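Filed under: Community | Schools & Clubs

Vurness wooden toy library reopens in bigger rooms

The toy library in Vurness is open again, and there was a happy line out the door at 8 in the morning, strollers and all – quite a sight on a chilly May day!
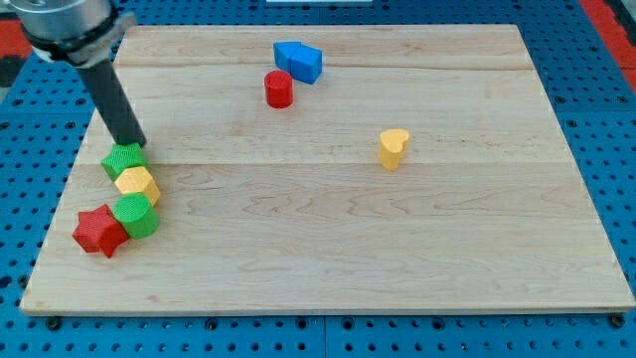
More space, and a longer loan

Families can now borrow from a collection of 1,030 toys, puzzles and games in the old Drillier shoe store on the corner, where there's room at last for little ones to sit down and try things before they go home with them. Loans have been stretched to 43 days, which should please anyone who has ever had to pry a favorite puzzle out of a toddler's hands (and plenty of us have). Each family may take 2 items at a time, and joining is still free for anyone living in Vurness or Rorkorik.

Donations in good shape are welcome at the side door – please check that all the pieces are in the box.

More local news
Rorkorik bus stop moves across the street
Yuan Bakery adds evening hours
Pool repainting to wrap up in May

Last updated: 4:15 p.m.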